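The woman who plans her suppers backwards

2018-03-28

It took me longer than it should have to find the right door in Gristside, partly because the street bends where you don't expect it to and partly because I had stopped to look in the window of Marinho, the greengrocer on the corner, where the first decent rhubarb of the year was standing up in a bucket like a bunch of flowers. So I arrived late and slightly out of breath, with three sticks of it under my arm, and the first thing my host said to me was, "Well, that's your pudding sorted. What were you going to have before it?"

I had no idea, and said so, and she laughed and put the kettle on.

She has been teaching people to plan their meals for nine years now, through a small evening class called Rikico, and she would prefer that I didn't use her name, as she still likes to be able to buy a ready-made lasagne without anybody remarking on it. The class runs in the back of a community building, costs very little, and has a waiting list that she worries over. People come when they've had a baby, or lost a job, or been left on their own after a long marriage in which the other one did the cooking. Some come because they are sick to death of throwing away salad.

"It's always salad," she said. "Bags and bags of it. I could weep. They buy it on the way home feeling very good about themselves and then it goes to soup in the drawer, and it isn't even a soup you'd want."

Her own method began in Plollville, where she lived when her children were small and where the nearest proper shop was a bus ride away. She had forty-two pounds a week for everything that went through the kitchen, soap powder included, and if she forgot the onions then they did without onions. "You only have to forget the onions twice," she told me, pouring. "After that you write them down. I'd write them on my hand if I had to, I'd write them on the bus ticket. My mother kept it all in her head and I thought I'd be the same, but I'm not, I've got a head like a colander."

What she does now, and what she teaches, is to start from the end of the week. Most of us, she says, plan Monday with great enthusiasm, Tuesday fairly well, and by Thursday we are standing in front of the fridge with the door open, hoping. She writes down Friday's supper first. Friday is the day when everybody is tired and the fresh things have gone, so Friday gets something from the cupboard or the freezer: pasta with sardines, or a lentil thing she makes with a spoonful of curry paste, or eggs. Then she works back towards the start, and whatever wilts soonest ends up being eaten soonest without anyone needing to be clever about it.

The list comes last of all, and she is strict about it. It has to be written in the order you walk round the shop, so that you aren't going back to the far end for butter and passing the biscuits again. It has to say how much. "If you put down 'cheese', you'll come home with three cheeses," she said. "I've done it. I did it at Christmas." And it has to live somewhere that the whole household can reach, with a pen that works, so that the person who finishes the jam is the person who writes down jam.

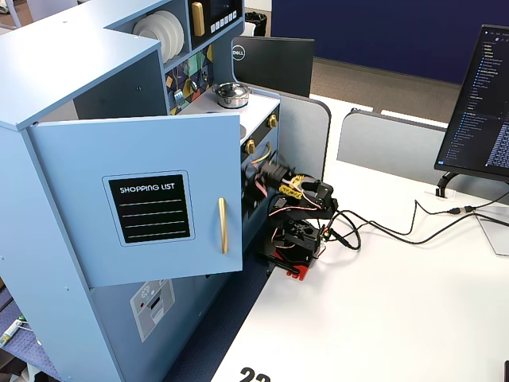
Surely the trouble with a list on show is that everyone adds crisps to it, somebody called across from the sink, and there was a bit of good-natured muttering about who exactly had been adding crisps. My host took this quite seriously. She thinks people ought to be allowed to ask for crisps. In her classes she tells families to let each person have one thing a week with no questions put to them, and she says the moaning at the table drops off almost at once, even when the one thing is something dreadful. One of hers, for most of a winter, asked for tinned mandarins and wouldn't share them.

We got on to children then, and fussy ones in particular, which I had promised a friend I would ask about. I'd expected some firm advice and was rather relieved not to get any. She has brought up children who ate everything and a child who for a long while ate toast, and she doesn't believe she did anything different. What she did find was that the toast child was much happier with food when it wasn't supper. He would pull peas out of pods all afternoon on the back step and eat up to nine or ten of them while he was at it, and then refuse the very same peas on a plate at half past five.

"So I stopped minding about the plate quite so much," she said. "I let him carry the bag home from the shop. I let him choose the cabbage. He was very particular about cabbages, he'd knock on them. I don't know what he was listening for, but we had some lovely cabbages."

I asked whether she kept recipes, and she went off and came back with a ring binder so full that it no longer shuts, held round the middle with a dressing-gown cord. There are 131 of them, or there were in February when she last numbered the pages, and she reckons her household lives on a couple of dozen. The rest are there for company. A good many are in other people's handwriting. Some have been corrected more than once, in different inks, with remarks such as "too wet" and "not for his father", and one for a ginger cake simply has the word "No" across it. She wouldn't take it out, though. It had been written out for her very kindly, on the good notepaper.

The thing she comes back to in her classes, she told me over the second cup, is that a plan is allowed to go wrong. People give up on the whole business the first time they come home late and buy chips. She would like them to buy the chips and enjoy them, and move the fish pie to tomorrow. She always leaves two nights a week with nothing written against them at all. One gets used up by leftovers, and the other gets used up by life, and if by some chance it doesn't, well, there are always eggs.

She is less easy-going about fruit. Fruit, in her view, is where a careful household quietly loses its money, and she has opinions on grapes that I won't repeat in case somebody from the grape trade is reading. Buy what's in season and buy less of it than you think, is the general idea. Apples want to be somewhere cool and bananas want to be on their own, and anything that needs a special knife or a free afternoon should be kept for a weekend. She does have a weakness for a whole pineapple when there are visitors. A half sits in the fridge and makes the milk taste of it, she says, but a whole one on the table gets eaten in a sitting, with everybody leaning over and picking.

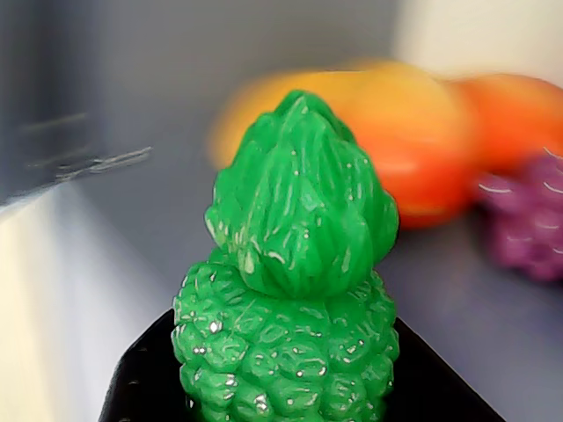 Pineapple in green plastic, leafy crown and all.

"You're to use the core as well," she added, seeing me write this down. "Chop it up small and stew it with a bit of sugar. It's lovely on porridge. My lot think I'm mad."

I had meant to ask her about supermarkets and delivery slots and all the apps that now offer to do this kind of thing for you, and we did talk about them a little. She has tried a few. She isn't against them, and says that for somebody who can't get out they are a godsend, but she found that they wouldn't let her put down "see what Marinho has got", which is a line on her own list every single week. She leaves a few pounds over for it. This week it had been purple sprouting broccoli, going cheap by the afternoon, and it had pushed the carrots along to Thursday.

The new term of Rikico begins after Easter, and she hopes to squeeze in a second evening if the building will have her. Newcomers need to bring a pencil, a till receipt that they're a little ashamed of, and whatever is at the back of their cupboard. She has had tinned prunes brought in, and a great many chickpeas, and once a jar of something so old that they passed it round the class and never did agree on what it was.

By then it was getting on for five and she had started looking at my rhubarb. She wanted to know if I had an orange at home. I did. Grate a little of the peel over it, she said, put a lid on, low oven, and don't stir it or you'll have string. As for what to have first, she asked what was in my cupboard, waited while I tried to remember, and then wrote it down for me on the back of an envelope: rice, the tin of tomatoes, the end of the bacon, and onions, underlined, from the shop on the corner on my way past.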